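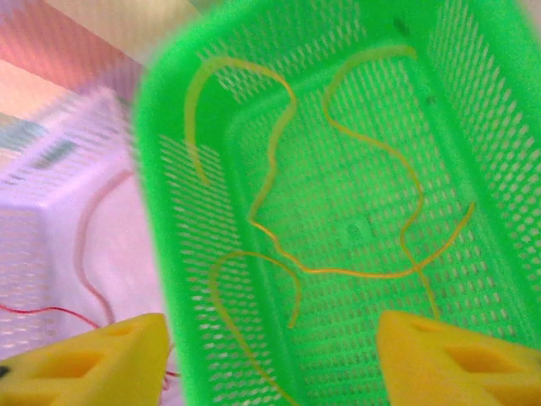 Kesside Airsoft Field – Progress Report No. 2
March 14, 2026

Dear all,

With this letter we report on the use of the Sistano club grant since our first report in December. The work is mostly on schedule. One part is late, and we explain it under Safety Netting.

Playing area

The lower wood is now open for games. We cleared the old paths, marked the borders with tape and built two new bases, which the players call Mai and Salach after the two streams on the map. The bases are made of pallets and earth bags. After the first game day we moved the Salach respawn point farther back, as the attacking team could reach it too quickly. Players told us that the games are now more equal, and we will keep this layout until summer.

The upper field is not changed. We asked the landowner for permission to put a small tower there and we still wait for his written answer. The money for the tower is not spent.

Safety netting

This is the late part. We ordered 300 meters of netting for the car park side and the safe zone. The first delivery had the wrong mesh, and a BB could pass through it from a short distance. The supplier took it back without cost, but we lost five weeks. The new netting is here and the posts are standing. Until the net is up, we keep the two game lanes next to the car park closed.

Chronograph station

The station has a roof and a proper table now. Every replica is tested before the first game and marked with a colored tag. We also make random tests after lunch. In this period 17 replicas were above our limit. Most owners could change the spring or the gas on the same day and then play. The others used rental replicas – we did not charge them for it.

Players and events

On our game days since the last report we had 132 paid entries. The January day was canceled because of ice on the access road, and entries were moved to the next date. Our beginner mornings are going well, especially with parents who play together with their teenagers. We would like to hold one more of them each season than we wrote in our application, if you agree.

Budget

The netting and the bases stayed inside the plan. The roof was 300 euros more expensive than planned, and we paid the difference from entry fees. We do not ask for additional money.

Next steps

– hang the netting and open the two lanes again
– print new rules for the safe zone, also in large letters
– finish the first aid point near the entrance
– decide on the tower when the landowner has answered

The receipts are attached in the same order as in the budget table. If you want to visit the field, please write to us some days before, so that we can open the gate for you.

With kind regards,
The Kesside field team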